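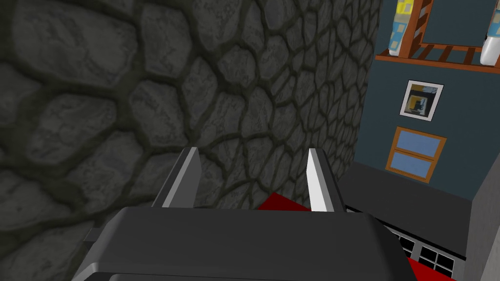
October 27, 2018. Saturday and still at it. Target was 200 demos in the Fullis kitchen by tonight, got to 60 before lunch then the sim fell over and took the last 21 with it. Saved nothing. My own fault, autosave was off. Restarted, new seed, and of course the randomiser went for cobbles. Big dark stone wall right up against the gripper, fingers open in front of it, bit of red showing through the gap. Nice for variety I supose. Horrible to steer by, the stones get smaller as they go back and I keep misjudging how near I am. Kept the seed anyway. Karkix learns from whatever I feed it and so far it has had far too many plain walls.

Afternoon. Did 20 more, slow ones. Binned any where I dithered over the worktop, don't want it learning my dithering. Wrist sore. Must label the failures seperately this time, not lump them in like in June.

Org want the whole lot uploaded Monday. Won't happen. Condo set not even started, and the textures for that one still need sorting. Tea, then another hour, then bed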